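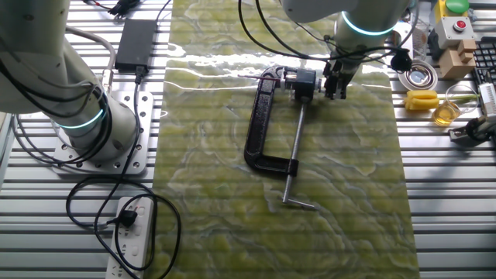
Session 4: looking after the two-arm bench

Most faults on this cell start on the bench top, well away from the arms, and most of them are cables. Before you touch the pendant, walk the leads. Look at the power strip in the corner beside the green mat, with black cable lying in loops next to it and more spilling over the perforated mounting plate. Every one of those loops is a loop an elbow can find. Tie them back along the slats, leave slack at the base joint, and then move the arm through its full swing by hand before you congratulate yourself.

Mounting plates next. Check each bolt with the torque wrench set to 19 Nm. The Dakemley handout says 16, and the Dakemley handout was written for a lighter arm. If a bolt turns, log it. If it turns again next week, stop tightening it and look at the thread.

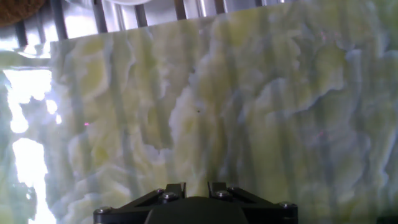

Gripper screws are a separate job and get a separate line in the log. Use the short hex key. The long one gives you enough leverage to ruin a bracket, and students have a gift for this. Wipe the fingers, close them on the Neltis gauge block and read the gap. Anything past 154 on the display (hundredths of a millimetre, whatever the sticker says) means the fingers come off and go back on square.

Then re-teach the mat corners. Slow speed, one arm at a time, the other parked. The mat slides a little when people lean on it, and people lean on it.

For next session: read section 19 of the Plerkum notes and bring your log sheet, filled in, in ink.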